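4.2 Storage and losses on the Stanby feeder

The Stanby site was chosen for one reason mainly, the feeder there is old and short and the operator let us put meters on it. Eight rooftops, all facing more or less south, plus the ground array at Fatinard. Output from the rooftops is logged at the inverter, the ground array at the substation side. So the two are not directly comparable before the correction in 4.1 - see there.

Winter is the hard case. In December the array gave very little after mid afternoon and demand on the feeder peaked just when the batteries were lowest. The Londoño model predicts this well enough. The Sestico model does not, it assumes the store is full at dusk, wich it never was in our logs. Evening load was mostly cooking and heating, and meal preparation is treated as a single block in both models.
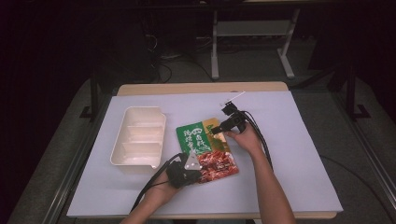 Figure 2. Food pouch and three-compartment container on a table.

Splitting the block would help, we think, but the household diaries are too thin for it. Two homes stopped filling them in. Left in the data set for the metered part only.

Line losses were higher than expected. Part of this is the cable itself and part is the voltage regulation at Fatinard, which was set for the old one-way flow and nobody had changed it. After the setting was changed losses fell on clear days and stayed the same on dull ones. We have no good explanation for the dull days. R. Bogdan (Roxana Bogdan, site notes, 2024-07-30) puts it down to reactive power from the older inverters - plausible, not tested.

Battery cycling: one full cycle per day in summer, often less. The four older packs lost capacity faster than the newer ones but they also sat in a warmer shed, so age and heat can not be seperated here.
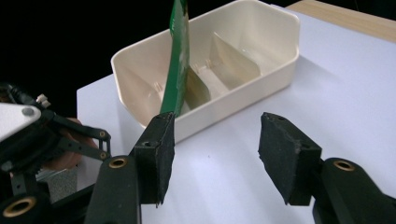 Would a larger battery remove the winter shortfall on this feeder?
Only in part. The shortfall comes from low generation over several days in a row, and extra capacity would sit empty for most of that time. More panels or an import at off-peak hours would be needed as well.

Costs are left to section 5.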